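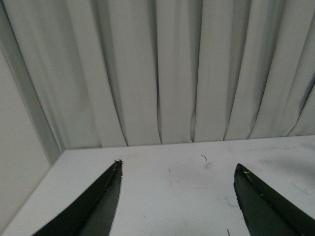
I had been meaning to visit the Pudow showroom ever since they started selling the Proleo, their tabletop arm with a camera at the wrist, and on Tuesday I finally took the train out and went. You go in through the loading side, past a very friendly dog, and up a flight of stairs that smells of coffee.

Khải Vũ met me at the top and showed me around. He gives these tours himself and he's good at it, patient with slow questions (I had plenty!). The demo bays are small, with a white table and a white curtain behind, so the wrist camera has a plain background and you see the two dark fingers very clearly on the monitor. A camera that close is merciless, by the way. Every scuff on the tabletop shows up, and even a little curled fiber looks like something you ought to pick up.

The Proleo kit is $2149 with the arm, the gripper and the camera, and a spare set of fingers is included. The fingers taper to a point, which I liked for small parts, though I'd want to ask an owner how the tips hold up after a year. There is also a plainer kit called the Presell at $976, without the camera. Định Phùng, who looks after support, told me most schools begin with that one and add the camera later — he didn't push me either way, and I appreciated it.

I got to drive the arm myself for a good while. Opening and closing the gripper felt natural almost at once, but judging distance from the wrist view took me much longer, and I kept stopping short. Setup help costs extra, and delivery was quoted at 2 weeks.

Lunch was at Lâm, across the street, and I'd go back for the soup alone. Call ahead if you want a tour, and ask for a morning slot, as the bays fill up after lunch.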